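Notebook, relocation study, January, 16:40

Second wave of the Grutdale questionnaire is in. These are the families Pandetti moved out there last year, plus the ones who moved back early and still answer our emails. We sent out 178 and 17 came back blank apart from the name of the school, which was not one of the questions.

Item 6 is still a mess. "How settled do you feel?" was meant to be about belonging. A good number of people took it to be about boxes. One wrote "all but the garage" and scored herself a four. I have a soft spot for that answer but can't code it.

The Srivastava scale behaves better. Partners who came without a job of their own score lower at three months, level off, then dip again after the first trip home. Pandetti's HR people asked if we could move the dip. I said I would look into it.

Translation: the Zurnia office sent back their version with "homesick" put as "ill at home". Explains the cheerful numbers from that site. Pull those rows before anyone makes a chart.

To do:
Reword item 6, try it on the spring arrivals first.
Ask for the teenagers' forms separately. Parents are filling them in, and the spelling is too good.
Budget has 1000 left for interviews. Travel will eat most of it, so phone where they'll let us. 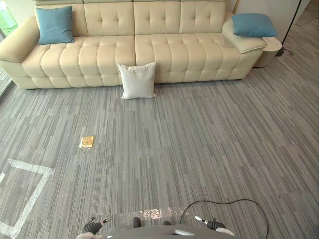

Phone interviews to run no longer than an hour, and whoever does the first one should write up the opening questions the same day, while the handwriting can still be read.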